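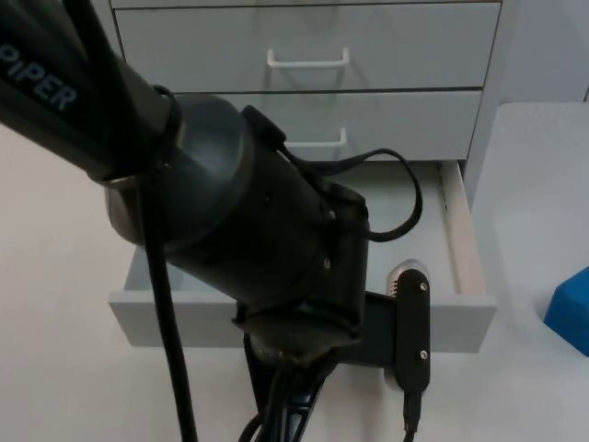 4. Setting Up the Patrol Radios

Revised 2021-08-17 for the Graltance handhelds used at Lellivstead Beach. Replaces the old sheet, which was mostly the sales leaflet retyped.

4.1 Before first use

1. Charge the battery until the light on the charger turns green. The leaflet promises a full charge in 45 minutes. We have never had one from flat in that time, so leave it overnight.

2. Check that the battery label reads 2000 mAh. Plarkley sold us a batch of lower-rated spares in the same shell, and they will not last a full patrol.

3. Look at the rubber seal under the battery door. Wipe off any sand with a damp cloth. If the seal is nicked, the radio stays ashore, whatever the waterproof sticker says.

4. Slide the battery in and turn the latch until it clicks. Tug on it. A latch that looks shut and isn't has cost the boat crew one radio already.

Caution: Do not charge a radio that has been in salt water until it has been rinsed in fresh water and dried with the door open.

4.2 Setting the channel

1. Hold the power button until the radio beeps.

2. Turn the dial to 2, the patrol channel. The boat and the tower both listen there.

3. Press LOCK. The screen should show a small key. Don't trust the auto-lock setting, which comes undone when the battery is changed.

4. Set the volume on the sand, in the wind, with the motor running if you are crewing the boat. A level that seems plenty loud in the radio room is useless past the break.
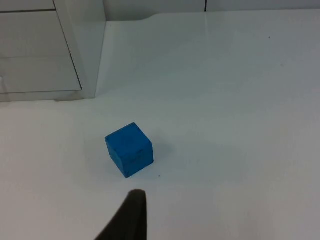
The leaflet also recommends the noise-canceling mode for surf conditions. We tried it for most of a season. It cut the first word off nearly every call, and the first word is usually the one that tells you who is being called. Leave it off until someone shows us a version that works.

Note: The Wojcik speaker mics fit these radios, but the plug has to be screwed down. Pushed in by hand, it will pass a radio check and then drop out on the first wave.

4.3 Radio check

1. Call the tower from the waterline, giving your radio number first.

2. Wait for a spoken reply. A click or a burst of static does not count as a reply, however busy the tower is.

3. Repeat the call from the boat before leaving the shallows.

4. If either call fails, swap the battery and try once more. If it fails again, tag the radio and take another one. Please don't put it back on the rack for the next crew to find out. 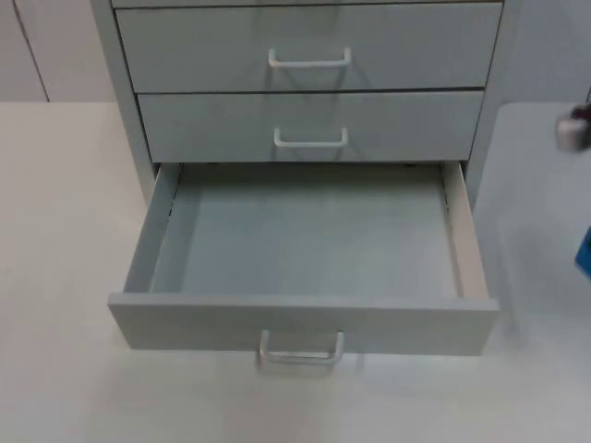
4.4 End of patrol

1. Rinse the radio in fresh water with the battery door closed.

2. Dry it, open the door, and check for moisture. The red dot inside is supposed to change color when wet. Look for water yourself as well.

3. Write any fault in the radio log, including the ones that went away on their own.

4. Return the radio to the charger and wait for the light to come on before you leave. The settings will be reviewed again in September, after the longer patrols are over.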